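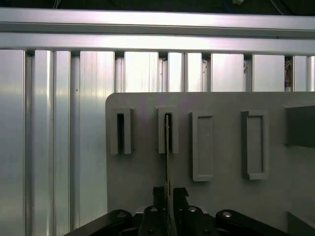

4.2 Setting the insert pose in Steka

Search this manual Go

Slot detection runs before every insert and needs the wrist view. The planner wants the plate upright between the fingers, top end at the slot – same as with the second holder on the gray board. Shiny aluminum behind the board throws false edges, so crop first.

1. Open Vision > Crop. Drag to the board edges, save.
2. Set exposure to 410. Re-run detect.
3. Teach slot pose. Wide holders with the shallow pocket are a seperate template, dont mix.
4. Speed limit 2 for first run.

CAUTION: force stop must be on before step 4.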